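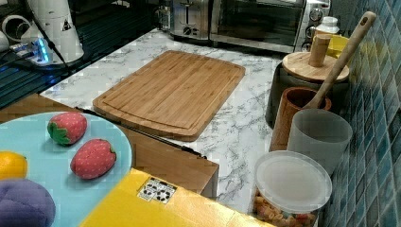
Members should clear the board before they clear the counter, Orvokki Koskela advised when these notes were first circulated, and the order has been kept ever since. A cutting board that stays in one place gives the arm a fixed point to work from. The rest of the counter can then be arranged around it.

The following guidance applies to the kitchen bench at the Kurkano shared workshop, where the arm build known as Pulluter is set up and tested. It is intended for members who use the bench in the evenings and for those preparing a similar build at home.

Preparing the counter

Wipe the counter with a damp cloth and dry it fully. Crumbs under a board will let it rock, and a board that rocks will slide when the fingers press down. Place a thin non-slip mat beneath the board if it moves under light pressure from one hand. The board may sit at an angle to the counter, provided that the angle is not changed between the first run of the session and the last.

Keep tall items at the back. Spoons left standing in a crock are easily forgotten, and their handles reach higher than most people expect. Walk the arm through its full path by hand, with the power off, before any program is run.
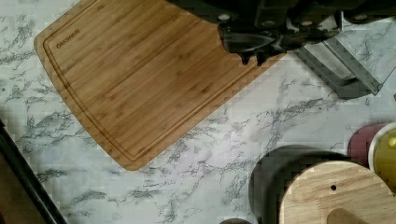
Would it not be simpler to tape the outline of the board onto the counter, a reader named Savolainen asked after the March revision. Tape is permitted. Low-tack painter's tape should be used, and it should be removed at the end of the session so that no residue is left on the surface.

Setting the height

Lower the fingers slowly until a single sheet of paper will just pass between the fingertips and the board. Record this height in the bench log. Boards differ in thickness, and a value taken from one should never be reused for another. The speed limit for a first run is 28 millimeters per second. After three clean passes it may be raised to 67.

Cables and sharp items

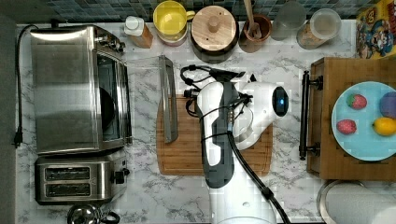
Cables are the most common cause of a stopped run. Leave enough slack at the wrist for a full turn, and fasten the cable again lower down, where the arm moves least. Check the slack with the arm stretched over the board, as a loop that hangs freely in the rest position may catch once the arm reaches forward. Loops at the gripper deserve particular care when a long knife is lying at the edge of the board, close beside them. Knives are to be returned to the drawer before power is applied, unless the knife is itself the object of the test.

Practice pieces should be light and soft-edged. Toy fruit serves well, and a plate with a low rim is easier for the fingers to clear than a deep bowl. Begin with one piece on the plate and add others only when the first can be lifted and set down without correction.

Appliances near the arm

Unplug any toaster or kettle that stands within reach of the arm, and allow it to cool before the session begins. Bright metal may also confuse a camera – a folded dish towel laid over a cold, unplugged appliance is usually sufficient.
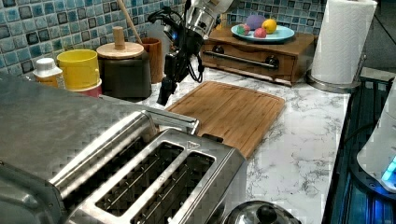 Remove the towel before the appliance is plugged in again. Members who prefer to move appliances away altogether should note the change in the bench log, so that the next person does not rely on an old layout.

Closing the session

Return the arm to its rest position, switch off at the wall, and wash the board by hand with mild soap. Stand it on edge to dry. Worn finger pads are kept in the Dredton drawer beneath the spare fasteners – replace both pads together, and enter the date in the log.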